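Cuaderno de trabajo – modelo de balance alimentario, septiembre de 2024

Sigo con la serie de producción de cereal de Lilent. La versión que teníamos mezclaba campañas agrícolas y años naturales, y la suma por distritos no cerraba con el total provincial. Rehecha la tabla desde las fichas originales: 697 registros, de los cuales 13 no llevan unidad. Los he dejado fuera del cálculo y marcados en la columna de control hasta que Nesma Zaki confirme si son toneladas o quintales.

Coeficiente de pérdidas poscosecha: el informe antiguo aplica el mismo valor a maíz y arroz. No encuentro de dónde sale. Mantengo el valor en la ejecución base y preparo otra con coeficientes separados. Corina Ciobanu propone además distinguir almacén estatal y almacén doméstico, pero para lo segundo solo tenemos la encuesta de enero, y el cuestionario no preguntaba por el grano reservado para semilla.

Ejecución base terminada. De los distritos con serie completa, 62 quedan en déficit antes de importaciones y 70 después de corregir por semilla y pienso. La diferencia se concentra en la zona alta de Ashour, donde el suelo es pobre y la superficie declarada lleva varias campañas sin variar. Una superficie constante durante tanto tiempo me parece dato copiado de un año a otro.
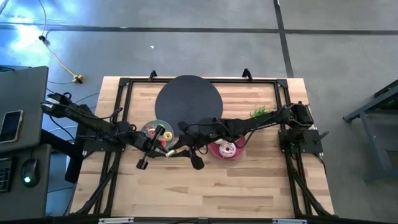
Precios. La serie de mercado de Lenelness está en moneda local corriente y el deflactor que usamos es el nacional, dominado por la capital. Al deflactar con el índice regional desaparece buena parte de la subida previa a la cosecha. Guardo las dos versiones, sufijos _nac y _reg. En las figuras, por ahora, solo _reg.

Comercio exterior: las partidas de fertilizante siguen sin cuadrar con los datos espejo de los socios. Sospecho de un doble cómputo en las reexportaciones por Flekon. Comprobado a mano un trimestre y coincide; falta el resto.

Pendiente:
– unidades de los registros marcados (Nesma)
– origen del coeficiente de pérdidas
– repetir Ashour con superficie estimada por rendimiento
– pasar a Corina el script de deflactores, con la ruta de entrada corregida

No tocar la carpeta de la ejecución base. Los cambios van en la rama de pruebas.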